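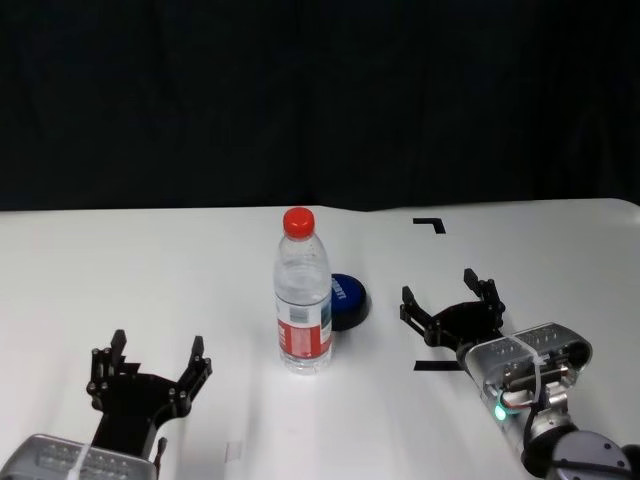

The bottle table at Drotirura, both arms open.

Home | Visits | Workshops | About me | Contact

I finally got myself to the Drotirura open lab, and I went straight for the table with the water bottle on it, because that's where the planning people were. Red cap, clear plastic, and a blue push button tucked in right behind it. Try planning a reach to that button without knocking the bottle over!

Sunee Duangkaew runs the software side and let me hang over her shoulder for most of the afternoon (sorry, Sunee). Their planner is called Nara, and it treats the two arms as one big problem, so neither one gets to hog the middle of the table. She showed me a log with 2759 candidate paths for a single reach. Most get thrown out early for clipping the bottle, and the rest are scored on how close the elbows come to each other.

Perception is a separate program, Okico, and clear plastic is its sore spot. Depth readings go right through the shoulder of the bottle, so Okico leans on the cap and the label and guesses the shape in between. I asked what happens when you peel the label off and got a long sigh – that's on the list for August.

My favorite bit was the replay tool. You drag a slider and see what the planner believed at each step, next to what the camera saw. One plan took 161 milliseconds, the next one took 95, and Sunee could point at the exact check that had been skipped. I want this for my own hobby arm so badly.

Parking is behind the building, and the coffee is fine.

Comments (3)

wihongi_fan: Does Nara replan while the arm is moving, or only between moves?

Reply from the author: Only between moves right now. I asked the same thing!

pegboard: Clear bottles ruined my whole winter. Glad I have company.

Contact | © 2025 | Back to top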